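We use cookies to remember your settings. Accept / Manage

4 min read

Club notes, 27th July

OK quick one because I have to be back in the lab by six and I still haven't eaten. People keep asking how the summer project is going and the short answer is: the arm goes to the handle now. Most of the time. Longer answer below.

So for anyone new, I'm in the Gallville robotics club, second year, and six of us stayed over the summer to get ready for the Dudoscombe meet in January. The task sheet came out a while back. Your arm starts over a bare table, there's an object with a handle on it somewhere, you find the handle, grab it, lift, put it down again inside the taped box. No human hands after the start signal. Sounds easy. Is not easy.

Our arm is the old Pereyra one. Second-hand, two fingers, wrist camera, one joint that clicks. We run it through Clandis, which is the control software Telma Acuña wrote for her senior project and then sort of left behind for us when she graduated. She still answers messages, bless her. Last week I sent her a wall of text about the depth reading being off and she wrote back "did you recalibrate after you moved the table." We had not recalibrated after we moved the table.

That was most of a day gone.

Anyway. Where we are now. We've been collecting grabs by hand, meaning somebody drives the arm with the controller and the whole thing gets recorded, joints and wrist camera together. Then we train on that overnight. We had 197 good ones at the end of the first week, and as of this morning it's 473. Goal is 500 before we touch the training settings again. I wanted to stop at 400-something and just go, got outvoted, fine.

The handle one I've been on all this week is the green case. It's a pain. The handle runs along the side and the gap between it and the lid is skinny, so coming in from above you don't have a lot of room for error. Also green handle on a green case, so the camera doesn't get much help from color. The older boxes we trained on had a big contrasty handle sticking straight up and the arm learned to love those.

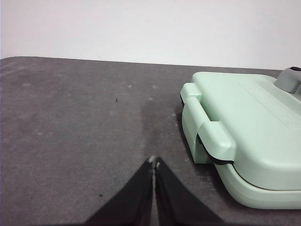
Gallville Robotics Club Notes — Vol. 3, No. 7, p. 2

From the wrist everything looks huge and the fingers are a big dark blur at the bottom, so you kind of have to learn to ignore them when you're driving. I kept steering by the blur for the first two days. Wrong. Look at the handle, trust the tips. The case is also way over to the right there, and starts like that turned out to be our worst ones. The trained version wants the object near the middle. When it's out at the side the arm hesitates, does a little wobble, and goes for the lid insted.

Things I changed this week:

Slower approach speed for the last bit. Helped a lot.

Moved the start position so it varies more. Before, we were all lazy and started from the same spot every time, so of course it only knew the one spot.

Threw out a batch of recordings where the lamp was on. The table is dark and kind of speckly and with the lamp it got shiny patches that confused the edge finder. I think. Might have been something else — we changed two things at once, which I know, I know.

Renamed the files. All of them. There was a folder called final_final_2 with 1289 camera stills in it and not one of us would admit to making it.

Still broken: letting go. It'll do the lift OK and then set the thing down and just... keep holding on. Stands there. I think it's because half of us stop the recording the second the case touches the table, before we open the fingers, so it has basically never seen the ending. New rule on the whiteboard, open the fingers, back off, THEN hit stop. Which means some of the 473 probably need redoing. Haven't told everyone yet so if you're in the club and reading this, sorry.

Next up is the taped box. I haven't even bought the tape. And somebody needs to look at that clicky joint before it's more than a click, I can't do it this week, I've got work all weekend and my stats makeup exam to study for.

Will post the training graphs when there's a graph worth looking at. The current one goes down, then up, then sideways. Telma says wait for more data. So, more data.

OK going to find a sandwhich.

Get new posts by email. No spam, unsubscribe whenever.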